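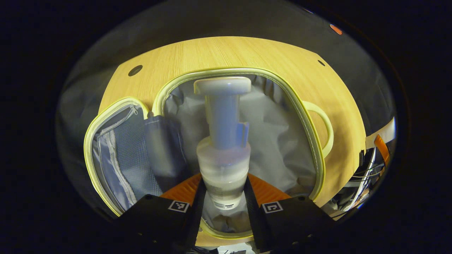 Foam pump bottle over the open compartment of the storage case, with both finger markers in view.

Ernero progress report to Kulura, spring period
From: Ruba Awwad

Hi all,

You asked for something shorter than last time and with less math in it, so I've kept the equations in the repository and tried to write this the way I'd tell you over coffee. The short version is that the data side of Ernero is in good shape, the finger tracking is much better than it was, and the planner is behind. I'll get to the planner. I'd like to start with the happy part!

Where the data stands

We now have 3472 demonstrations that pass every automatic check. Another 602 failed at least one and are sitting in their own folder, still with their raw video, so they can be run again whenever the tracking code improves. I went back and forth on whether to delete them (storage isn't free, and you've seen the invoice) but I'm glad we kept them. A good chunk of the rejects from the winter came back as usable after the March tracking update, without anyone picking up a gripper again.

The tasks are still the household packing ones in the original plan: take an item, bring it to a container with a soft lining, put it down in a sensible spot, let go. Bottles have taken over my life a bit. A bottle is a nice test because it's obvious to any person which way is up, and the software has to learn that without being told. With a pump bottle you also get a nozzle pointing off to one side, so turning it around the long axis matters in a way it doesn't for a plain jar. Our pose labels used to treat bottles as if they looked the same from every side. They don't anymore, and that was a surprisingly small change to the labeling code once we stopped arguing about it.

Finger tracking

The whole pipeline leans on the little square markers on the fingers. We get the finger opening from them, and the finger opening is what the policy is supposed to learn to command, so if the markers are wrong then everything after that is wrong too, quietly.

The old version looked for each marker in every video image on its own, with no memory. Whenever one marker went missing, the opening jumped to a default value, and the training data ended up with these silly little spikes where the gripper supposedly flew open and shut again in the middle of a carry. You can guess what a policy trained on that does. It drops things.

The new version keeps a running estimate for each finger separately. If it loses one marker, it uses the other one plus what it knows about how the fingers move together, and it raises its own uncertainty the longer that goes on. If it loses both for too long, it gives up and flags the stretch. I like this a lot more, mainly for the giving up part – the old code would have happily made something up forever.

The lens took more work than I'd budgeted. With a view this wide, straight edges bow outward and anything near the rim gets squeezed, and the fingers sit low where the bending is bad. We used to flatten the whole picture first and then search for markers, which smeared them. Now we search in the original round picture and only correct the corner points afterward. It's faster too, which I hadn't expected.

Deciding when something was let go

Splitting a recording into reach, grasp, carry and release sounds like a solved problem, and for hard objects going onto hard tables it mostly is. Soft linings make a mess of it. Fabric folds, it gives a little under the object, and the object can start resting on it well before the fingers open. Our old rule said the release begins when the fingers start to widen. That put the label late, and the policy learned to keep pushing down into the cloth.

I've added a "settling" phase between carry and release, where the hand has slowed down and the object is probably touching but hasn't been let go. The detector uses hand speed, finger opening and a rough depth estimate of the opening it's going into. The depth part is the weak one. Gray fabric with loose folds has very little for the depth model to hold on to, and it will sometimes report a floor that's clearly nonsense. For now, when depth and motion disagree, motion wins and the segment gets a warning label.

Flurkport

Flurkport is our export tool, for anyone who joined since the last report. It takes the checked recordings and writes them out in the format the training code wants. It used to be a script that only I could run, on my machine, with a config file held together by comments like "don't touch this." It's now a proper command-line tool with tests, and it refuses to export if the camera calibration and the recording don't match. That check alone caught a batch that had been paired with an out-of-date calibration file. I would've trained on it for a week and blamed the network.

It also writes a plain text summary next to every export, saying what went in, what was skipped and the reason for each skip. Not glamorous, but I use it every day.

The planner (the not so happy part)

Ghanem, our motion planner, is two months behind the schedule I gave you. I'd rather say that plainly than hide it in a chart.

The trouble is in how it handles the last stretch above a compartment. Ghanem plans around solid shapes, and it does that well. A container with fabric sides, a flap, or a handle loop lying near the opening isn't a set of solid shapes. If I mark all of it as an obstacle, the planner decides there's no way in and stops. If I mark none of it, the planned path clips the trim and could drag the whole thing along. I tried giving soft parts a cost in place of a hard wall, and in simulation that gets reasonable looking paths, but the costs are hand-tuned and I don't trust them on a container it hasn't seen.

What I want to do is let the planner handle everything up to a point above the opening and pass the rest to the learned policy. People do roughly that in the demonstrations: the approach is quick and direct, and then there's a slower bit of fiddling over the compartment. The handover is the piece that isn't written. There are two open questions there, namely who decides that the handover point has been reached, and what happens if the policy wants to back out. My current answer to the second one is that the hand goes straight up and Ghanem starts over. Crude, but easy to test.

I haven't got success rates from a real arm to show you yet. The offline numbers look fine, and I've learned not to get excited about offline numbers.

Smaller things

The viewer now plays the video and the finger opening curve side by side, with the markers outlined as the tracker sees them. Bad segments are easy to spot this way, and I've stopped opening raw log files before breakfast.

Clock drift between the camera and the motion log is fixed for long recordings. Short ones were never affected.

The documentation is still thin. The install page is correct, the page on calibration is half a page, and the one on adding a new task is a heading with nothing under it.

What I'm asking for

No extra money this time. I'd like to move the hours set aside for the second round of recording over to the planner handover. We have more good demonstrations than the current policy can make use of, and collecting another pile before the release labels are sorted out would only mean relabeling it later. If you're okay with that, a one-line reply is enough and I'll update the work plan myself.

If you'd prefer to keep the recording hours where they are, let me know soon, and I'll aim them at containers with flaps and inside pockets. Those are where the settling detector is shakiest, and the extra examples would at least go somewhere useful.

The code and the export summaries are in the usual shared folder. Write to me if anything in there won't open.

Ruba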